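Choosing between a licensed course and one written in house

Posted by Jonalyn Mangubat

Our company, Saludo, employs 438 people at two sites. Management has asked my department to provide training for newly appointed supervisors beginning in February. We may license a course from an outside provider or prepare our own. I would be grateful for advice on cost, staff time and the use of licensed materials after the contract ends.

Renato Javier

I administered both arrangements at Trumero. The following points should be settled before any agreement is signed.

1. Ownership of materials. Most licenses end the right to use workbooks when the contract ends. Request written terms on copies already issued to participants.

2. Group size. Our provider allowed up to 20 participants per session and charged a second fee above that number. We found 16 to be a better working size.
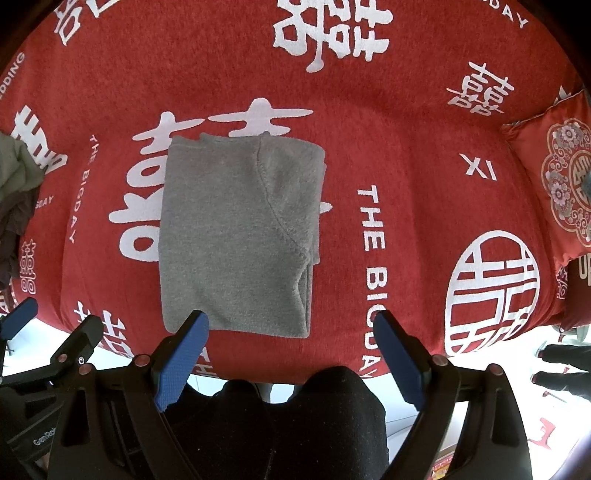
3. Trainer approval. Confirm whether your own staff may lead the sessions, and whether they must first attend the provider's course at your expense.

4. Preparation time. A course written in house required 10 weeks of one employee's time before the first session was held.

Zhenhua Lei

It depends on the budget. Ask for a trial session.

Wiroj Khunthong

I agree with Mr. Javier on ownership. I would add that supervisors at the second site should receive the same course in the same quarter. Differences in content led to complaints at my former employer.

Comments

Jonalyn Mangubat: Thank you. The point on trainer approval had not been considered here.

Jhun Evangelista: Does the second fee apply to observers?

Renato Javier: In our case it did.

Last updated: December 15, 2023

Contact | Copyright Lolomari Community Help | Back to top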